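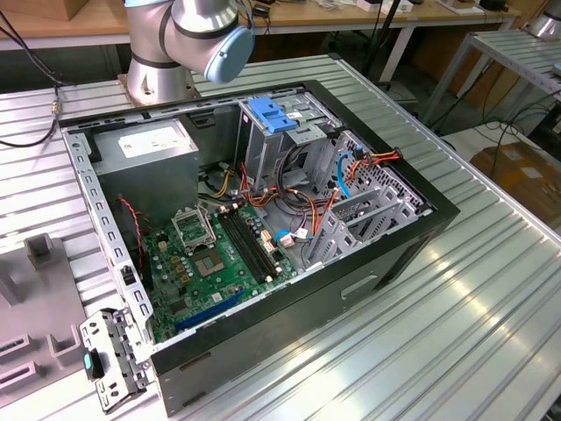 3.2 What people told us about their home exercises

I'll admit I went into this part of the study expecting to hear a lot about pain. Everybody in our Skositz group had been sent home from the clinic with a sheet of stretches for low back trouble, and I figured the sore days would be what made them quit. We had 701 diary entries to read, and Viorica Dimitrov and I split them down the middle, then swapped piles and argued over the ones we'd coded differently (mostly the grumpy ones).

Pain came up, sure. But the thing people wrote about far more was where to lie down! The sheet asks for a clear patch of floor, and plenty of our folks live in small apartments with a couch, a table and a dog. One man did his pelvic tilts in the hallway and got stepped over by his kids. Another moved everything to the bed, and the mattress was so soft that he couldn't feel whether his back was flat or not.
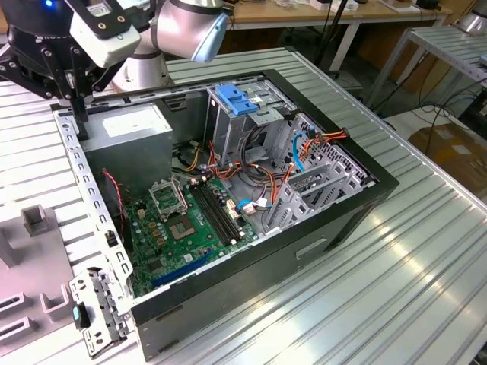

Figure 2. Robot arm with a black gripper above an open desktop computer case.

Timing was the next big one. Our sheet said to do the set 2 times a day, and almost 16 people dropped the morning round by week three. They weren't shy about it either — "I am not a person before coffee" is a direct quote, and I've thought about it often. The evening round held up much better, especially when it was tied to something already going on, like the news or a kettle.

Tharushi Wickramasinghe, who ran the follow-up calls, noticed that the folks who kept going had usually changed the routine a bit to suit themselves. They'd skip the knee hug, or do the cat stretch standing with their hands on the counter. We hadn't planned for that, so we went back and coded those changes separately, using the Nedeljković checklist. I come back to them in Section 3.3, along with the walking logs.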